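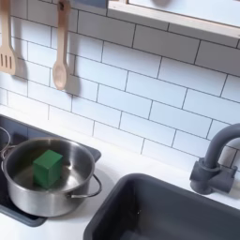
Scoring a placement trial

The Graltness protocol scores each trial from its last camera view alone. The scorer, whether a person or the Livberg classifier, gets no joint data and no gripper readings. This keeps results comparable between labs that use different arms, but it means the end state has to be readable at a glance. For the task "put the block in the pot," a view with the green cube inside the steel pot is marked 1. It does not matter that the cube is left of center, because the task text says nothing about where in the pot it should go.

Before you start

You need a finished set of trial folders, the task list, and the scoring sheet that comes with the Fonedard tools. The reference set has 2733 trials, of which 1904 were used to tune the classifier. Do not use those 1904 when you report your own numbers.

Scoring by hand

1. Open the scoring sheet and enter your scorer code in the first column.

2. Load a trial folder. The tool shows the task text first and keeps the view hidden until you press Next.

3. Read the task text. Note the object and the target.

4. Press Next and look for the object.

5. Enter 1 if the object is inside the target. Enter 0 if it is anywhere else, including on the rim or in the sink.

6. Enter U if you can't tell. Don't guess from where the object usually ends up.

7. Save and go on to the next folder. Take a break after 30 minutes.

Note: Steel cookware reflects. If you see a patch of the object's color on the side of the pot but no object, enter U — a reflection is not enough for a 1.

Note: The tool saves only when you press Save. Closing the window drops the open trial but leaves earlier ones alone.

Comparing scorers

1. Have 2 people score the same folders without seeing each other's sheets.

2. Run the compare command on both sheets. It writes a list of trials where the marks differ.

3. Go through the list together and agree on a final mark. Keep both original sheets.

4. Run the Livberg classifier on the same folders and add its marks as a third column.

The Hrytsenko score is the share of trials marked 1 after step 3. Trials marked U stay in the total and count as failures. Report the number of U marks next to the score.

Caution: Do not change the task text after scoring has started. If the wording is wrong, fix it, give the task a new number, and score the whole task again.

Caution: The classifier was tuned on even lighting. With strong side light it tends to mark shadowed objects as missing. Check all of its 0 marks by hand in that case, and say in your report that you did so.

Sheets from before the July release have no U column. To import one, add the column by hand and leave it blank.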